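Home | Issues | Workshops | Supplies | Contact

Paper notes: scoring and folding green stock

The Onulmont paper room spent April on folded greens. The stock is the medium green from Primen, matte on both faces, bought in packs of 400 sheets. It takes a crease well along the grain and poorly across it. Across the grain the surface fibers lift, and the fold springs back unless it is scored first.

Torn edges were kept wherever the design allowed. A torn edge glues flatter than a cut one, as the fibers spread into the sheet beneath -- use thin paste and a stiff brush.
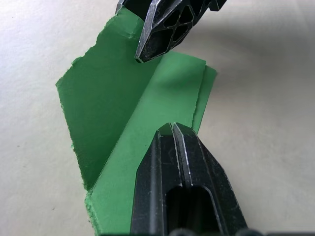

Green paper with a valley fold; torn edge at left, doubled strip along the right.

A single crease gives two tones from one sheet, depending on how each panel meets the light. Check a fold under a side lamp before pasting. For doubled edges, turn over a strip 6 mm wide and leave it unpressed until the main crease is set.

Offcuts go in drawer 51 at the Grurkgate store, sorted by color. Pieces under 2 inches go to the Paredes pulp bin -- no glued scraps, please.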